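Fruit again, sorry

Quick one because the kettle's on and I have to be out the door by four.

So the fruit situation. Since January I've been trying to stop buying fruit and then finding it at the bottom of the bowl a fortnight later gone all soft and sad. Big deep bowl, that was the problem. Lovely bowl, my aunt's, but whatever goes in first stays in. Bananas on top of pears on top of one ancient mandarin. You can guess.

Swapped to a tray. Flat. Low sides. One layer and that's your lot — if it doesn't fit in a single layer you've bought too much, go eat something.

I know, revolutionary. But I've chucked hardly anything since, a couple of manky plums and half a lemon that was my own fault. And I've had the compost bucket out to the bins once this week instead of every arvo with flies following me.

Rules so far, such as they are. Nothing touching if I can help it. Anything with a bruise goes at the front. Bananas live elsewhere, on the hook, because they set everybody else off and I'm not having it. New shop goes at the back and the old stuff gets shuffled foward, same as the milk at the supermarket. Tuesday is tray day, tip it all out, wipe it down, see what's what, put the good ones back. Takes no time. Usually do it while the toast is on.

Black tray for preference. I had a timber one for a bit and it went all sticky rings where the peaches sat, never came out, it's under a pot plant now. Black doesn't show a thing and fruit looks terrific on it too, like you've made an effort.
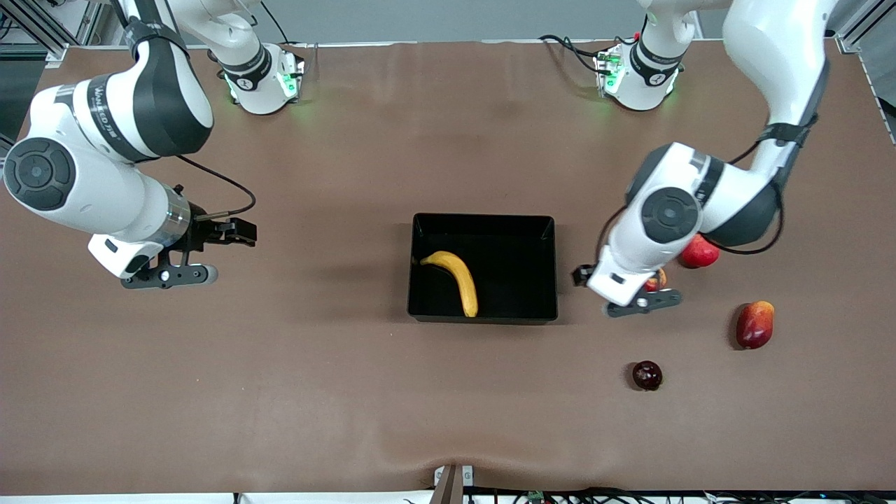 Sólveig Hallgrímsson reckons I've got it backwards and fruit shouldn't be out on the table at all past November, it should go straight in the crisper and come out the night before. Her apples last six weeks that way, she says, and mine would be floury in one. Also that a tray with no holes is asking for mould underneath, and have I thought about a rack.

Ok yes. Fair about the apples. I've tried the fridge and I just forget they exist, that's the whole trouble with me and the crisper, it's a drawer for forgetting celery. If it's on the table I eat it walking past. If the arvo's stinking hot I'll put the stone fruit in and leave the citrus out, that's as far as I'm prepared to go.

The rack though. Bent Holst has a wire one from Skurel and says it leaves little dents in anything ripe. A folded tea towel under the soft ones might do the same job for nothing? Going to try it for three weeks and report back. If I remeber.

Anyone got a use for a really big bowl? Too nice for the op shop. Thinking bread dough, or keys.

Right, kettle. Passionfruit next time, the vine's gone berserk —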